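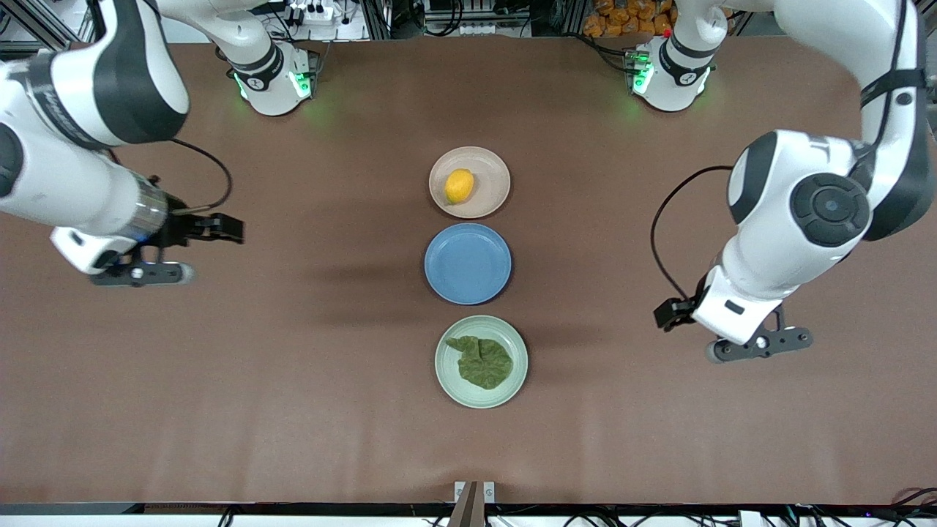
Zlata Symonenko
Teleoperator and data lead, Vumitz project

August 3, 2023

Plates day! I have been looking forward to this one since Fedir drew it on the whiteboard, three circles in a column with arrows going everywhere, and we finally got to run it.

The task sounds like nothing when I tell people at dinner. There's a lemon on one plate and a dark green cloth on another, and the blue plate in the middle starts out empty so there's somewhere to put things. The operator gets a sentence ("move the lemon to the blue plate", "swap the cloth and the lemon") and drives the arms through it, and we save everything: joints, gripper, cameras, the sentence. Then reset and go again. We logged 60 episodes today, and 17 of them got thrown out, mostly mine, mostly before lunch.

The swap is the one I love. You can't do it without parking something on the blue plate first, and there are so many ways to go about it. One arm can do the whole thing, or both can share it, or you can have the left one already moving in while the right one is still letting go. Fedir always parks the lemon. I always park the cloth. We only noticed when we played our episodes back next to each other, and it made me so happy, because that is exactly the kind of variety we want in the set and we got it for free just by being two different people.

The lemon is a little devil. Pinch it near the tip and it squirts out sideways. I had a run of four drops and was ready to bin them all, but Fedir talked me into keeping the ones where I picked it up again and finished. He's right. The Flanow set from last month had almost no recoveries in it, and the policy we trained on it just froze whenever something slipped. So those are in now, with their own tag.

The cloth is easier to grab and much harder to describe. It never lands the same way twice. Sometimes it's a flat sort of puddle, sometimes it bunches up with a corner poking out like a leaf. I started the day smoothing it between episodes and then stopped, and the afternoon runs are better for it, I think. More folds, more angles, more places to get hold of it.

Total is at 731 good episodes. I keep saying the number out loud.

Small stuff so I don't forget: the right gripper feels slow to open after a long session, check again in the morning. Instruction 20 says "dish" where all the others say "plate", and I want to leave it that way and write more like it. Ask Fedir if we can shuffle the plate order tomorrow, green on top maybe. Charge the headset. Buy another lemon.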